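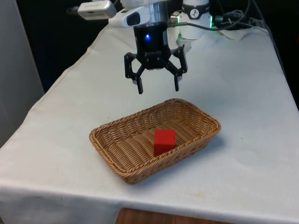
"Ein Korb muss erst mal stehen können", sagt sie und drückt mit dem Daumen auf den Rand, bis es knarzt. "Wenn er kippelt, brauche ich über den Rest gar nicht zu reden."

Ich bin noch nicht richtig zur Tür herein, da habe ich schon einen Tee in der Hand und einen Korb auf dem Schoß. Die Werkstatt Stalala liegt im Hinterhof einer früheren Druckerei, zwei Räume, im vorderen wird geflochten, im hinteren eingeweicht. Es riecht nach nassem Heu (ich mochte das sofort, meine Jacke riecht heute noch danach). Ihren Namen möchte die Korbmacherin nicht im Netz lesen, also lasse ich ihn weg. Reden tut sie dafür umso lieber!

Angefangen hat sie im April vor sechs Jahren, mit einem Wochenendkurs in Rakach. Aus dem Kurs kam ein Brotkorb mit nach Hause, der so schief war, dass die Brötchen immer auf einer Seite lagen. "Den habe ich noch. Da sind jetzt Wäscheklammern drin." Danach hat sie einen Winter lang fast nur Böden geflochten und wieder aufgemacht. Warum nur Böden? "Weil ich die nicht konnte."

Inzwischen macht sie am liebsten rechteckige Körbe, und da wird sie richtig lebhaft. Rund sei gemütlich, sagt sie, da laufe die Hand einfach mit. Am Rechteck gebe es vier Stellen, an denen man jedes Mal neu aufpassen müsse. "Die Ecken ziehen nach innen, immer. Wenn du das nicht schon in der zweiten Reihe merkst, hast du am Ende ein Ei." Für ihre ganz normale Größe schneidet sie die langen Staken auf 400 Millimeter, der Boden wird 224 lang. Die 224 sind keine Wissenschaft - so lang war das Brett, das sie am Anfang als Form benutzt hat, und dabei ist es geblieben.

Ich frage, was die Leute denn so hineintun. Sie lacht. Schlüssel, Zwiebeln, Ladekabel, Post, die keiner öffnen will. Und Spielzeug natürlich. Ein einzelner roter Würfel in einem geflochtenen Korb, das sehe doch sofort nach etwas aus, findet sie, auf einem weißen Tuch sowieso. "Rot und Weide, da musst du gar nichts mehr dekorieren. Aber leg mal zwanzig Sachen rein, dann siehst du den Korb nicht mehr. Ich stelle meine am liebsten fast leer hin."

Mit dem Verkauf ist es so eine Sache. Den Laden Kozma beliefert sie seit dem Frühjahr, der Onlinehändler Zeta wollte gleich 200 Stück auf einmal haben, alle im selben Farbton. Sie hat abgesagt. "Weide ist doch keine Wandfarbe. Die eine Rute ist heller, die nächste hat einen Fleck, und ich sitze hier allein." Bereut hat sie es einen Abend lang, erzählt sie, beim Blick auf die Heizkostenabrechnung.

Und die Pflege? Da habe ich alles falsch gemacht, merke ich, mein eigener Korb steht nämlich seit Jahren auf der Heizung. Sie zieht die Luft durch die Zähne. Ab und zu mit Wasser besprühen, im Schatten trocknen lassen, Staub mit einem alten Pinsel aus dem Geflecht holen. Lack kommt ihr nicht in die Werkstatt. Und den Korb bitte unten anfassen, wenn etwas Schweres drin ist - am Rand hochgerissen hält das kein Geflecht ewig aus.

Zum Schluss darf ich selbst ran, drei Reihen an einem angefangenen Boden. Die erste geht, die zweite auch noch. Bei der dritten nimmt sie mir die Rute sehr freundlich wieder aus der Hand.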